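Ticket 941: gripper drops out partway through a reach
Opened by: Ilgın Akyol
Assigned to: Anselmo Marulanda
Priority: normal
Status: closed

Problem as reported
The arm homes fine and runs the first part of the routine. When it comes down over the bin with the wrist turned under, the gripper stops answering. The arm itself holds position and shows no fault. The controller log has the same line each time:

tool comm timeout, 100 ms, retry 3 of 3

If I jog back up to the home pose and reconnect, the gripper comes back. It never drops out while parked. I swapped the gripper for the spare and got the same result.

Setup
Arm on the home-built base. Gripper on the Verex adapter plate. Bin routine is the one from August, speed limit set to 350 mm/s. Controller software is whatever was current when we built it; I have not updated since.

Reply, Anselmo
Does it depend on speed? Please run the same reach at 88 mm/s and tell me if it fails at the same height. Also send the bin pose so I can see how the cable sits.

Reply, Ilgın
Same height at 88. Also fails if I jog there by hand with no program loaded. Pose is below, with the wrist down by the bin.
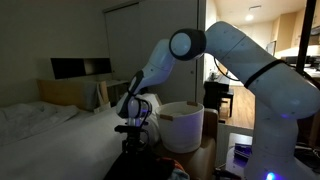

Stavascombe, Wednesday, December 16, 2020

Worked through this with Ilgın by phone in the evening. Notes in the order we did them.

1. Reseated the tool connector at the wrist. No change.

2. Loosened the strap on the upper arm and gave the cable more slack toward the elbow. Ran the reach ten times. Dropped out on eight, so slightly better, but not fixed.

3. Powered down, unplugged the tool cable at both ends and checked each conductor with a meter while bending the cable by hand. Conductor 4 opens when the cable is bent close to the wrist plug. The other conductors stayed good. Conductor 4 is one side of the data pair.

4. Cut the cable back past the bad spot and put on a new Correa plug. Meter check good in every direction we could bend it.

5. Strapped the cable again, this time with the arm already in the bin pose. The old strap position had been set with the arm parked, and it left the cable tight at the wrist when the elbow folded.

6. Ran the reach at 88 and then at 350. No timeouts in nearly an hour of cycling.

Cause
Broken conductor at the wrist plug, from the cable being pulled tight at the low end of the reach. The gripper was never at fault. The spare can go back in its box.

Left to do
Ilgın to order a length of the flexible cable from Arholm. The repaired one is now short and I don't want to cut it again.
Add a cable check in the bin pose to the startup sheet.
Leave the timeout at 100 ms. Raising it would only hide the next break.

Reply, Ilgın
Ran it again after dinner, no dropouts. Cable is on order. OK to close.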